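Worine Community Help › Surfaces and Furniture

We use cookies to remember your settings and to count visits. Accept | Manage

Marks and a pale patch on a light wooden table, and is a frosted plastic sheet safe on it?

Posted by Zirnthorpe_D, 5 July 2019

I have a light-colored wooden table bought secondhand in February. The seller had no paperwork and I do not know the finish. It is smooth and slightly glossy. I work at it most days, mainly paper and some model assembly, and I keep a translucent plastic sheet on part of it as a writing surface.

Two problems. First, there are dark marks on the bare wood. The longer one is thin and slightly wavy and could be pencil or a scuff. The other is a short smudge to the right of it. A dry microfiber cloth does nothing to either. Second, I have read that plastic left on a finished table can soften or discolor the finish, and I would like to know if that applies to a frosted sheet. The sheet was sold under the name Cloletix, but the packaging is gone and I do not know what it is made of.

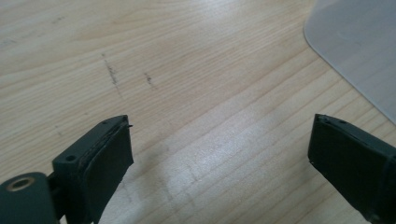

Should I try an eraser before using any liquid on the marks?

Start with the eraser. A white vinyl one, clean, with light strokes along the grain, will lift graphite from a sealed surface and leaves only crumbs to brush off. Stop after a minute or so if nothing changes.

I would also like to avoid changing the sheen, so abrasive pads are a last resort. Thanks.

3 shares | 2 comments

Rozália Hrnčiar

The procedure depends on the finish, so identify that first. Choose a spot on the underside of the top or the inside of the apron, provided it has the same coating. Put one drop of denatured alcohol on it with a cotton swab and wait 30 seconds. If it turns tacky, the finish is shellac. If nothing happens, repeat with lacquer thinner on a new spot, with a window open. Softening indicates lacquer. No reaction indicates polyurethane or another cured finish. Oil finishes do not form a film and usually do not look glossy.

For the marks, once the eraser has been tried:

Mix a few drops of dish soap into a cup of lukewarm water. Wring the cloth until it no longer drips. Wipe along the grain, then dry at once. If the mark remains, use a small amount of mineral spirits on a white cloth. It is safe on most cured finishes and removes rubber and shoe scuffs well. Check the cloth after each pass. Dark residue on the cloth means the mark is on top of the finish and will come off with patience. A clean cloth and an unchanged mark mean it is in the finish or below it — at that point wiping will not help and you are looking at a local refinish.

Do not use a melamine sponge. It is a fine abrasive and will leave a dull area on a gloss coat.
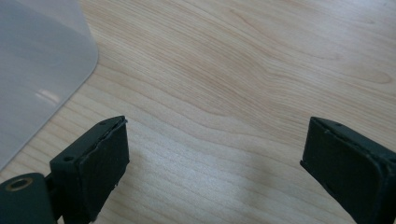 Plastic on a finished surface is a question of plasticizer. Soft PVC contains it, and over time it migrates into lacquer in particular, leaving a sticky or imprinted area in the shape of the mat. Polypropylene and polycarbonate sheets contain little or none and are a much lower risk. With a translucent, frosted sheet like yours, the matte look does not identify the material, as all three are sold that way. Flex it: PVC is limp and often smells, while polypropylene is stiffer and springs back. Until you know, lift the sheet once a week and wipe both faces. Pay attention to the rounded corner and the edge next to it, where grit tends to work its way underneath. Light is the other factor. Covered wood ages at a different rate from bare wood, and on a pale table the outline can show after a year or two, so move the sheet from time to time.

The pale patch in your title is most likely reflected light. Move your head, or a lamp, and see if it travels. A real bloom from moisture stays in one place. I would not treat anything until you have checked this.

14 found this helpful | Share

Mussa_116

I had pencil on mine and it came off with the eraser. Never did the solvent test. I would just put felt under the plastic and forget about it.

1 found this helpful | Share

Rozália Hrnčiar

Felt under a writing sheet will make it too soft to write on, and it holds grit. Plain uncoated paper is better if you want a barrier. Replace it when it gets dirty, and do not let it get damp.

Zirnthorpe_D

The patch moves with the lamp, so that is settled. Alcohol did nothing on the underside. I will pick up lacquer thinner and mineral spirits next week and test again before touching the top.

Viewed 1687 times | 2 people follow this thread

Get the Worine digest by email. Enter your address to subscribe. You can unsubscribe at any time.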